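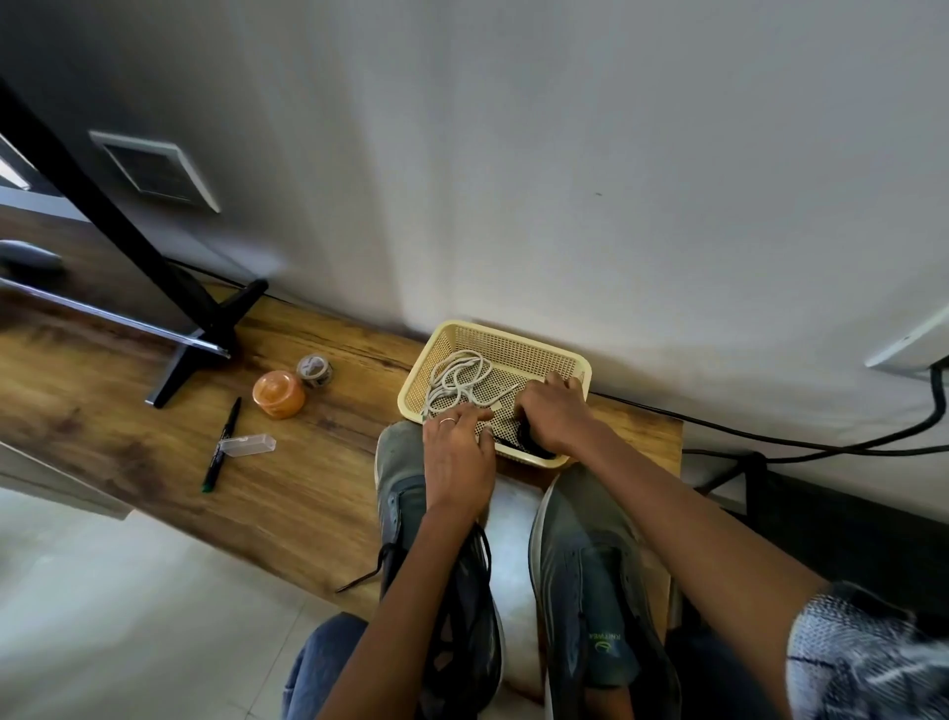
The robot learning field has decided that its trouble is a shortage of examples, and it has gone about fixing the shortage the way a teenager fixes an empty fridge. Record people doing household jobs, record a lot of them, feed it all to the model. I've spent much of the winter looking through sets like this, and I'm less impressed than I'm supposed to be. Take a pair of hands at a basket, one resting on the rim and the other closed over something black inside it, with a coiled white cable lying to the left. What is the job? Getting the black thing out? Putting it in? The person whose hands they are knows. A model gets a label, if it's lucky, and the label was often typed by somebody who wasn't in the room.

Stumwood, a set I went through in January 2023, lists 1194 clips. That sounds like plenty. I sorted them by task and found that 483 were the same kind of tidying at the same few tables. The other tasks got what was left, and 13 of them had a single clip each. You can call that a varied collection if you only read the front page.

The usual answer is that volume will wash this out. Get to 2000 clips, then keep going. I don't buy it. More of the same table teaches a system about that table. It will learn where the orange container sits and which way the marker points, and it may lean on those things harder than on anything the fingers do. We've seen vision models cheat like this for years, and I can't think why a model that controls an arm would be more honest.

Shoelaces bother me most. People who collect this stuff love them, and I understand the appeal: two hands, a soft material, a job everyone recognizes. But most of tying a lace is felt. You know the loop is holding by the tug in your fingertips, and from above, the hands cover a good part of the very thing you want to learn. I have watched lace clips at half speed and still couldn't say which strand was under which. I'm also the one in the room who already knows how to do it.
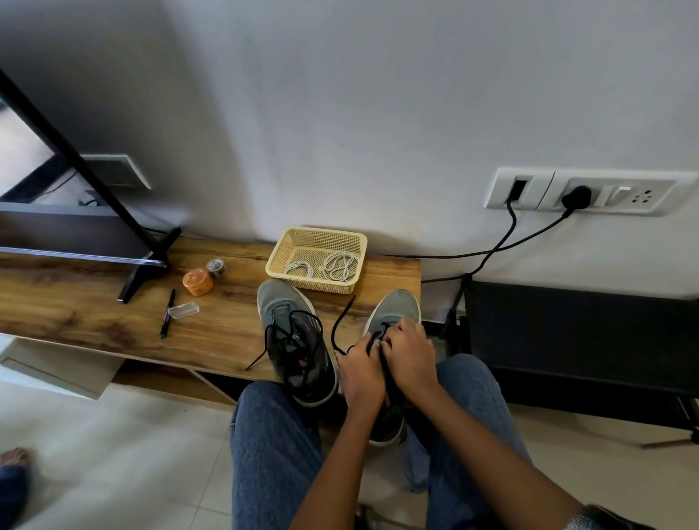 What I would want before believing the numbers

Failures, to begin with. Briketti throws out every attempt where the person fumbles, and says so proudly in its notes. So the model never sees a lace slip or a hand go back for it.

Then a test in a room that wasn't recorded. Borkside does this, to its credit, and its scores are far lower than everyone else's. I trust them more for it. Macaraeg tests at the tables it trained on and calls the result household skill.

And I'd like the task written down before the hands move, by the person whose hands they are. It costs a minute per clip. Every group I've asked says it would slow them down too much.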